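Progress report, 08/08/2020
Lidedham project, planning software

Since May we have completed 291 of the 360 planned simulation runs.
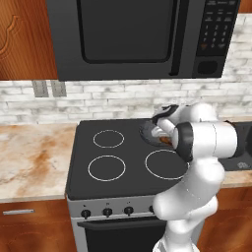
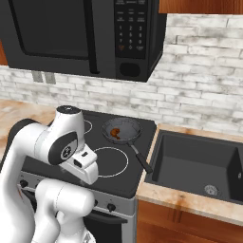 The new motion planner is now connected to the Trornach simulator, and its collision checks are faster. Long paths are still a problem. With the pan on the back right burner, the arm must reach across the cooktop, and 41 runs stopped at the time limit. We ask to keep the Flinimden server until these are repeated.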